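ロラデルの「しまいもの広場」、1月20日に始まる 大きなテーブルひとつで片づけを楽しむ催し

フィムホルム集会所の一階で、家の中の「行き場のない小物」を持ち寄って片づける催し「しまいもの広場」が始まった。初回の2023年1月20日は、開場前から玄関に紙袋や風呂敷包みを抱えた人が並び、受付の机がたちまち荷物で埋まるほどのにぎわいだった。主催は生活道具の店ロラデル。店の外でこうした集まりを開くのは初めてだという。

やることはいたって単純である。家で置き場所の決まらないものを持ってきて、大きなテーブルの上に全部出す。出したら、まわりの人としゃべりながら仲間に分ける。分けたものを、箱か、瓶か、袋に入れて持ち帰る。それだけのことなのに、これがもう、やってみると楽しい!取材のつもりで出かけた筆者も、気がつけば鞄の底にたまっていたクリップと飴とボタンを広げて、隣の席の人に分け方を相談していた。

初回の参加者は43人。午前と午後の二回に分かれ、どちらの回も席が埋まった。親子連れもいれば、ひとりで来て黙々と裁縫道具を並べる人もいる。引っ越してきたばかりで、段ボールから出した細かいものをそのまま抱えてきたという若い夫婦もいた。

進行役を務めたのは、ロラデルの売り場で長く収納の相談を受けてきたヴァルキリア・シケイラさん。開会のあいさつはとても短く、「今日は捨てる話はしません。置く場所の話をします」の一言で、すぐに荷ほどきが始まった。

この「捨てる話はしない」という約束が、会場の空気をずいぶん柔らかくしていたように思う。片づけの講座というと、つい持ち物の多さを叱られるような気がして身構えてしまうものだが、シケイラさんは参加者のテーブルを回っても、数を減らしましょうとは言わない。かわりに「これ、最後に使ったのはどの部屋でした?」と聞く。聞かれた人は少し考えて、台所かな、いや玄関だ、と答える。すると、玄関で使うのに寝室の引き出しに入っていた、ということに自分で気づくのである。横で聞いているだけでも「あ、うちのあれもだ」と次々に思い当たって、手帳に書きとめるのが追いつかなかった。

テーブルの上は、最初の三十分がいちばん散らかる。そしてこの散らかった時間が、じつにいい。形も大きさもばらばらなものが一か所に出てくると、家では見過ごしていた特徴が急に目に入ってくるのだ。立つもの、立たないもの。積めるもの、積むと崩れるもの。転がるもの。足がたくさんあって、どの箱に入れても何かがはみ出すもの。

シケイラさんの説明では、分けるときの最初の手がかりは「自分で立つかどうか」だそうだ。瓶、箱、カップはそれだけで立つ。立つものは棚に直接置ける。ロープのおもちゃやぬいぐるみのように形の定まらないものは、先に入れ物を決めてやる。種類や持ち主で分けるのはその後でいい。この順番を聞いて、会場のあちこちから「ああ」という声が上がった。
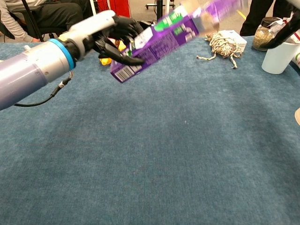
小さな子のおもちゃと台所の食材を、同じテーブルに出して分けてもかまわないのですか。

食材はふたをきちんと閉めたまま置き、おもちゃとは最初に場所を離しておけば、同じテーブルで進めて差し支えないとのこと。中身を詰めかえる作業だけは、おもちゃを片づけてテーブルを拭いた後に行う。

午後の回では、瓶の使い方の話で大いに盛り上がった。豆や種、穀類のように細かいものは、袋のまま輪ゴムで留めている家が多い。シケイラさんのすすめは、中の見えるガラス瓶に移し、ふたの色を家じゅうでそろえておくこと。ふたがそろっていると、棚の前に立ったときに目が中身のほうへ行くのだという。買った日や期限の書かれた部分は、袋から切り取って瓶の底に貼る。横に貼ると中身が見えなくなるので底がよい、というのが店でたどりついた答えだそうで、これは帰宅後さっそく真似をした。小豆の瓶を持ち上げるたびに底の日付が見えて、なんだか嬉しい。

紙箱の扱いについても質問が多かった。お菓子やおもちゃの空き箱は、丈夫で色がきれいで、つい取っておきたくなる。わかります、とても。シケイラさんは、箱を残すなら「中に何を入れるか」をその場で決めて、決まった箱だけを持ち帰るように、と話していた。空のまま棚に戻した箱は、次に開けるまでずっと空のまま。参加者のひとりが「うちには空の箱を入れるための箱があります」と打ち明けると、あちこちで笑いが起き、同じですと手を挙げる人が続いた。

会場の準備を手がけたのは、木工と内装の工房メデイロスのクサヴェリ・マズレクさん。ふだんは店舗の什器を作っている人で、今回は作業台の配置を引き受けた。マズレクさんがこだわったのは、台の上に布地の敷物を敷くことだった。

「硬い天板だと、瓶を置くたびに音がするでしょう。音がすると、みんな遠慮して静かに置くようになる。手が遅くなるんです。敷いてあれば、どんどん置ける」

なるほど、と思って耳を澄ませてみると、確かに聞こえてくるのは話し声ばかりで、物のぶつかる音がほとんどしない。丸いものが転がりにくいのも助かる。家でやるときは、古い毛布やバスタオルを食卓に広げるだけでも十分だとマズレクさんは教えてくれた。色は無地がよいそうだ。柄があると、小さなものが紛れて見つからなくなる。

台の高さにも工夫があった。立ったまま作業する台と、腰かけて使う台を交互に並べてあり、参加者は好きなほうを選べる。最初は座っていた人が、分類が進むにつれて立ち上がり、最後はみんなで一つの台を囲んでいる。そんな光景が午前にも午後にも見られた。端に物を寄せすぎないよう、縁から手のひら一つ分は空けておくのがマズレクさんの決まりで、これは小さな子のいる家でもすぐに取り入れられそうだ。

フィムホルム集会所の建物は1762年に穀物の倉として建てられたもので、厚い壁と低い窓がいまも残っている。物をしまうために造られた建物で物のしまい方を話し合うというのは、なかなかすてきな巡り合わせではないだろうか。一階の奥には当時の棚板の跡が残り、休憩時間に見に行く人も多かった。棚と棚の間がずいぶん広いのは、俵をそのまま差し込んだためと伝えられている。「入れるものが先にあって、棚が後なんですよね」とシケイラさんが壁の跡を指でなぞりながら話していたのが印象に残った。

参加費は一回339円。お茶と、持ち帰り用の紙袋がついてくる。瓶や箱は持参が基本だが、会場の隅に「ゆずり棚」が設けられ、家で余った入れ物を置いていくことも、気に入ったものをもらって帰ることもできる。初回は夕方までに棚の中身がすっかり入れ替わっていた。筆者もふた付きの小瓶を一つもらった。ボタン入れにするつもりである。

楽しかったのは、知らない人同士の知恵の出し合いだ。編んだひもや布のおもちゃをどこにしまうかという相談に、ある人は洗濯ばさみで吊るすといい、と言い、別の人は、いっそ飾ってしまえば片づけたことになる、と言う。足の長いおもちゃは、足を内側にたたんで深めのカップに差しておくと場所を取らない、という案も出た。どれも立派な収納用品を買わずにできることばかりで、聞いているうちに家へ帰って試したくなってくる。

子どもたちの分け方もおもしろかった。大人が「台所」「文具」と札を書いている横で、小学生の組は「さわって気持ちいいもの」「音が出るもの」「においがするもの」と書いていたのだ。シケイラさんはこれを直さず、その札のまま箱に入れて持ち帰るようにすすめた。本人が決めた札なら、本人が戻せる。おうちの方が後から札を書き直さないこと、という注意が一つだけ添えられた。これには苦笑いの親御さんもちらほら。

持ち帰った後のことも考えられている。参加者には、地域の暮らしの便りを出しているエルダルから小さな記録用紙が配られた。どこに何を置いたか、一か月後もそこにあったかを書き込むだけの一枚である。書いた用紙は次の回に持ってきてもよいし、集会所の受付に預けてもよい。うまくいかなかった置き場所のほうがみんなの参考になるので、ぜひ遠慮なく書いてほしいとのことだった。

エルダルが便りの読者に寄せてもらった片づけの困りごとは、これまでに2857通。中でも多いのは「食卓の上にいつのまにか物がたまる」という声だという。朝の薬、届いた封筒、読みかけの本、子どもが置いていった小さなおもちゃ。身に覚えのある方も多いはずだ。次の回ではこの食卓を主題に取り上げ、夕食の前の十分間でできる分け方を、実際に食器も並べながら試すそうである。

次回は4月、同じフィムホルム集会所の一階で開かれる。申し込みはロラデルの店頭と集会所の受付で、どちらも席がなくなりしだい締め切る。持ち物は、置き場所に迷っている小物を紙袋ひとつ分。入れ物に余裕のある方は、ゆずり棚に置くものも歓迎とのこと。重いものや割れやすいものがある場合は、申し込みの際に伝えておくと、入口に近い台を用意してもらえる。

なお、初回の会場に茶色い手編みの手袋の片方が残されていた。心当たりの方は集会所の受付まで。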